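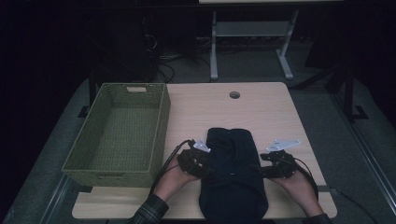
올리브색 바구니와 짙은 남색 옷감, 밝은색 나무 책상

쿠키 사용 안내: 이 사이트는 방문 통계를 위해 쿠키를 사용합니다. 계속 이용하시면 동의한 것으로 간주합니다. [확인] [설정]

책상 위에서 옷을 개어 바구니에 넣는 방법
2020년 7월 7일

침대나 바닥에서 옷을 개면 허리가 금방 아프고, 갠 옷이 자꾸 무너진다. 책상 높이에서 개면 선 채로 할 수 있고 모서리를 맞추기도 쉽다. 이 글에서는 책상 하나와 직사각형 바구니 하나로 티셔츠, 긴소매, 얇은 바지를 개어 담는 순서를 정리했다. 서랍장 없이 선반에 바구니를 올려 쓰는 집을 기준으로 한다.

준비물
- 물건을 치운 책상이나 식탁
- 직사각형 바구니 하나
- 마른 수건 한 장
- 개어야 할 옷

바구니는 옷을 갠 폭보다 조금 넓은 것이 좋다. 둥근 바구니는 옆에 틈이 생겨서 세워 담은 옷이 넘어진다. 우리 집에서는 Karkier 직사각형 바구니를 4,000원에 사서 쓰고 있다. Bistivetti 제품도 써 보았는데 깊이가 있어서 수건에는 맞지만 티셔츠를 세우면 위쪽이 많이 남았다. 바닥이 격자로 짜인 바구니라면 얇은 천을 한 장 깔아 둔다. 니트의 올이 걸리는 일을 줄일 수 있다.

1단계. 책상을 비우고 닦는다
책상 위의 물건을 모두 다른 곳으로 옮긴다. 먼지는 어두운 색 옷에 잘 붙으므로 마른 수건으로 한 번 닦는다. 물걸레를 썼다면 완전히 마른 다음에 시작한다. 전선 구멍이 있는 책상은 구멍 둘레도 닦는다. 먼지가 고이기 쉬운 곳이다. 상판에 거친 부분이 있는지 손바닥으로 쓸어 보고, 걸리는 곳이 있으면 그 자리는 피해서 갠다.

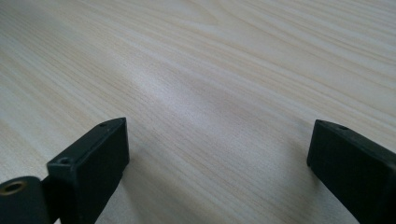 2단계. 바구니 자리를 정한다
바구니는 자주 쓰는 손의 반대쪽에 둔다. 오른손잡이라면 왼쪽이다. 긴 변이 책상 안쪽에서 몸 쪽으로 오게 놓으면 가로로 놓을 때보다 작업할 자리가 넓게 남는다. 책상이 좁아서 모서리가 조금 밖으로 나가더라도 바닥 대부분이 상판에 얹혀 있으면 쓰는 데 문제가 없다. 다만 옷이 쌓이면 무게가 한쪽으로 쏠릴 수 있으니 안쪽부터 채운다.

3단계. 옷을 펼친다
뭉친 옷은 양쪽을 잡아 가볍게 들어 올린 뒤 한 번 털고 내려놓는다. 바로 잡아당기면 주름이 그대로 남는다. 티셔츠는 앞면이 아래로 가게 하고 목둘레를 책상 안쪽에 둔다. 아랫단이 책상 앞으로 늘어지면 무게 때문에 옷이 조금씩 미끄러진다. 이럴 때는 옷 전체를 안쪽으로 밀어 올린다. 그래도 길이가 남는 긴 옷은 아랫단을 먼저 한 번 접어 올리고 시작한다.

짙은 남색이나 검은색 옷은 앞뒤가 잘 구분되지 않는다. 목 안쪽이나 옆선의 라벨을 찾아 방향을 확인한다.

4단계. 세로로 접는다
양옆을 가운데 쪽으로 접어 긴 직사각형을 만든다. 폭은 바구니의 짧은 변에 맞춘다. 긴소매는 몸판을 접은 다음 소매를 아래로 꺾어 겹친다. 소매가 바깥으로 나오면 세웠을 때 풀린다. 바지는 다리를 포개고 튀어나온 밑위 부분을 안으로 접어 넣는다.

5단계. 아래에서 위로 접는다
아랫단을 목둘레 바로 아래까지 올려 반으로 접고, 다시 2번 더 접는다. 두꺼운 옷은 한 번만 더 접는다. 접을 때마다 손바닥으로 가운데에서 바깥쪽으로 눌러 공기를 뺀다. 갠 옷을 세웠을 때 혼자 서 있으면 된다. 넘어지면 마지막 접기를 풀고 조금 더 단단하게 다시 접는다.

6단계. 바구니에 세워 담는다
접힌 면이 위로 오게 해서 안쪽 끝부터 한 줄로 세운다. 무거운 바지를 먼저 넣고 티셔츠를 그다음에 넣는다. 손잡이 구멍이 있는 바구니는 옷이 구멍을 막지 않게 한다. 꽉 채우면 한 장을 꺼낼 때 옆의 옷이 같이 딸려 나온다. 손이 들어갈 만큼 남겨 두는 편이 쓰기 편하다.

보관할 때
선반에는 짧은 변이 앞으로 오게 넣는다. 여름옷은 5월에 꺼내면서 바구니째 바꾸면 다시 갤 옷이 적다. 우리 집 선반은 Udel 제품인데 깊이가 300mm라서 긴 바구니는 앞으로 나온다. 바구니를 사기 전에 선반 깊이를 먼저 재는 것이 좋다.

관련 글
- 수건을 같은 크기로 개는 법
- Wojcik 선반 조립 순서
- 짜인 바구니의 먼지 청소하기
- 니트를 걸지 않고 보관하기

조회 372 | 문의하기 | 개인정보 처리방침 | 무단 전재 금지 | 맨 위로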